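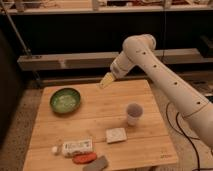 Apparently I'm doing sourdough all wrong and should give up on rye before it ruins my winter. So said one of the comments under my last post, and I've been stewing on it ever since (the comment, I mean, although the starter has been stewing too).

The thing is, they had a point! My rye loaves have been dense. Like, doorstop dense. I took one to my sister's in June and she very kindly toasted it, twice, and we both chewed for a good long while without saying much. But I love the flavour, that sour malty business you only get from a proper dark loaf, and I'm not ready to go back to plain white just because a stranger thinks I'm hopeless.

So I've been mucking about with it. I'm on loaf number 14 since I moved into the Nolto Street flat, and I reckon the last two have been the best yet. What changed? Mostly the water. I'd been treating rye dough like wheat dough, trying to get it to a nice smooth ball I could fold and shape, and rye just doesn't want to be a ball. It wants to be mud. Once I let it be mud, scraped it into a tin with a wet spatula and walked away, everything got easier.

The flour made a difference as well. I'd been buying whatever was on special, then the little shop near the station started stocking a wholegrain rye from a mill called Ralum and I splashed out on a bag. It smells amazing — sort of grassy and sweet, a bit like the inside of a feed shed. It's also much thirstier than the supermarket stuff, so if you try it, hold a bit of flour back at the start and see where you land.

A few of you asked about my starter. Her name is Joly and she lives on top of the fridge in an old jam jar. I feed her at night before bed and again in the morning if I'm baking, and in between she gets neglected terribly. I went away for 23 days in autumn and came home to a layer of grey liquid and a smell like nail polish remover. I poured it off, gave her two feeds, and she was bubbling over the rim by the next evening. They're tougher than you'd think!

The other thing I've learnt is to wait before cutting. I know, I know, everyone says it. With wheat bread I ignore it completely because warm crust and butter is one of the great joys of my life. With rye, though, I wrap the loaf in a tea towel and leave it until the following day, and the crumb goes from gluey to properly sliceable. Agony, but worth it.

Next up I want to try one with caraway and a bit of treacle, and maybe soak some old crusts to go in the dough, which sounds odd but I had a loaf like that at the Monix bakery years ago and I've never forgotten the colour of it. Nearly black, with a shiny top. They wouldn't give me the recipe (fair enough), so it'll be guesswork.

If anyone has baked with treacle, let me know how much you used and whether it slowed the rise. I've got half a tin in the cupboard and it's best before April, so I'd better get a wriggle on.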